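The Desk by the Wall

I got the room in March, and I got it because of the radiator. I'll admit that right away. The other one I looked at, over the Deligiannis bakery, had better light and a smell of warm bread coming up through the floor (dangerous!), but the heat went off at six and I do my best work after supper. So I took the small white room on the third floor of the Ploltlow building, signed for 786 a month, and went out that same afternoon to buy a desk.

I wanted a plain one. I had 300 to spend and a picture in my head of my grandmother's kitchen table, where she did her taxes and rolled out her noodles. What I came home with was secondhand, white as a refrigerator, and so long that the man from Ekia who sold it to me had to stand it on end in the elevator and ride up hugging it.

"It came out of an office," he said. "They had a whole row of them."

Mine was number four. It says so right on the leg, on a round blue sticker, and I spent the first month meaning to peel that off and the second month wondering about numbers three and five. Who had them? Did they get split up? I started a letter to number three, just to warm up my typing fingers. Dear Three, I wrote, they've put me against a wall.

Well, that was the end of my serious novel. By summer I had 56 pages of letters from a desk. Four was a terrible gossip. Four remembered every sandwich. It had opinions about the radiator (a show-off) and the tall cabinet in the corner (deep, but cold), and it was a little bit in love with the door, mostly on account of the black handle.
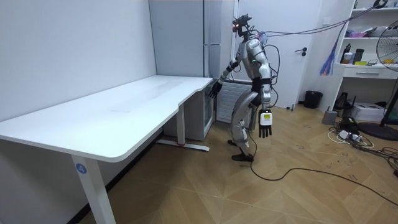 The scuff across the top got its own chapter, and I'm still proud of that one. Four told it three different ways to three different desks. In one version there was a dropped stapler and a broken engagement. In another somebody danced.

I sent the letters to a little magazine called Alel, and they wrote back to say they'd take 2,000 words and could I please make the radiator nicer. I said I'd think it over. I put my tea down and looked across at the radiator, which was ticking away like it knew something, and I was surprised by how much I minded on Four's behalf.

So I pulled the chair in and started a fresh page. Dear Three, I typed. They want me to be kind. Write back soon and tell me what you'd do.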